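Unit 4: Pledges, conditions and matching gifts
Reading notes for the fundraising administration course

4.1 Terms

A gift is received when money or property passes to the charity. A pledge is a promise to give later. The two are often added together on campaign pages, and the total shown to the public is then larger than the amount in the bank. Reports should keep them in separate columns from the first day of the campaign.

A pledge is unconditional if only the passing of time stands between the donor and the payment. It is conditional if some event has to happen first and the donor is released when it does not. "I will give in November" is unconditional. "I will give if the walk raises enough to hire a nurse" is conditional. 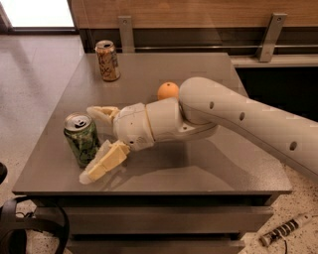 Two drink cans and a small orange ball on a square table, with a white robotic arm.

4.2 Worked case: the Tivmont walk

The Tivmont walk collected pledges by paper form and through a hosted page. At the close of the event there were 35 pledges with a stated total of $1,410. By the end of the follow-up period, $846 had been paid. Nine pledges had no usable contact details.

Fulfillment rate = paid / pledged
846 / 1,410 = 0.60, or 60 percent

The rate is by value. A rate by number of pledges answers a different question and will usually give a different result, as large pledges and small ones are not paid at the same pace. State which one is being used.

Note that the nine pledges without contact details stay in the bottom of the fraction. Removing them makes the rate look better and hides a fault in the form. If the form did not ask for an address, that is a collection problem and should show up in the numbers.

4.3 Matching gifts

A match is a promise by a third party to give an amount tied to what others give. Three points have to be in writing before the match is announced: the ratio, the cap, and the end date. The notice should also say whether the match applies to pledges or only to money received. 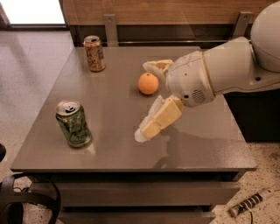
Maren Oldacre
Course Instructor, Fundraising Administration
Revised 2020-11-22

In the Tivmont case the sponsor, Cenico, offered one dollar for each dollar received. Pledges did not count until paid. The amount due from Cenico was therefore $846 — the stated total of $1,410 has no bearing on it.

A common error is to announce the match on the pledged amount and correct it later. Donors who gave because of the match may feel misled, and the correction takes more staff time than the wording would have.

4.4 Records

Keep for each pledge: donor name, amount, date promised, date due, any condition in the donor's own words, and dates of reminders sent. Reminder letters must not be worded as receipts. A receipt is issued on payment only.

For next session: read the Peixoto match agreement in the course packet. Mark the clause that sets the cap, and recompute the amount due if pledges are counted in full.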